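4.2 Sizing the purchase before making it

The lab had money for one gripper and opinions enough for several. Our earlier practice was to order the hardware first and discover the budget afterward, a method with a long tradition and a full storage closet. For the bench-clearing task we tried the other order. Before any purchase request went out, each candidate was modeled in simulation and run over the same cluttered table, and the results went into the spreadsheet next to the price.

Three candidates made it to this stage. The Stiteck and the Plarkel are both two-finger grippers and differ mainly in finger length and in how cheerfully the vendor answers email. The Dhanial is a suction unit, included at the request of the people who would otherwise have asked why it was left out. All three were quoted in May, with an equipment ceiling of $3,000 that had to cover the gripper, the mounting plate, the cable, and one set of spare fingers or cups. Arms and controllers we already had.

The test table was built to resemble what a bench looks like on a Thursday afternoon. Boxes stand among small parts, and a tall block sits where it blocks the view of whatever is behind it (Figure 3). Small flat things, such as the washer at the lower right, were put in on purpose. Every sales demo we attended featured a cube. 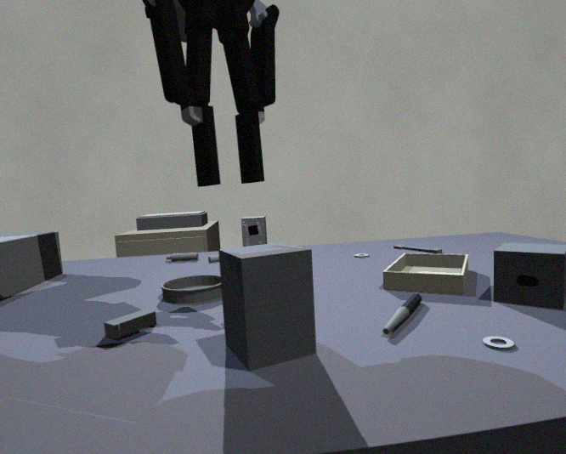
Vol. 3, p. 485

Figure 3. Simulated bench used in the purchasing study, with a two-finger gripper open above the clutter.

Each candidate was given 200 layouts of this type, drawn from the Druseo scene generator with the same seeds. We logged whether the part was lifted, whether a neighbor was knocked over, and which fingers or cups the run assumed. The last of these proved the most useful for budgeting. A gripper that needs one set of fingers for boxes and another for washers is really two purchases, and the second one tends to arrive in a fiscal year that has not agreed to it.

We therefore priced each candidate as a kit. The base price was entered first, then every accessory that any successful run had relied on, then shipping, then the adapter plate. Vendors list the adapter plate as optional, in the sense that a gripper may also be kept in a drawer. Anything without a written quote was entered at the highest price we had been told over the phone.

Two costs stayed outside the model. Simulated fingers do not wear, so the spare set was budgeted on the vendors' advice, which favored buying spares. Staff time for installation was also left out, on the grounds that the department considers it free. Readers whose departments keep better books should add a line for it, and probably a second line for the afternoon spent finding the right screws.

The kit prices and lift rates were then ranked separately and compared by hand. We did not fold them into a single score. An earlier draft did so, and the winner changed whenever anyone touched the weights, which several of us did.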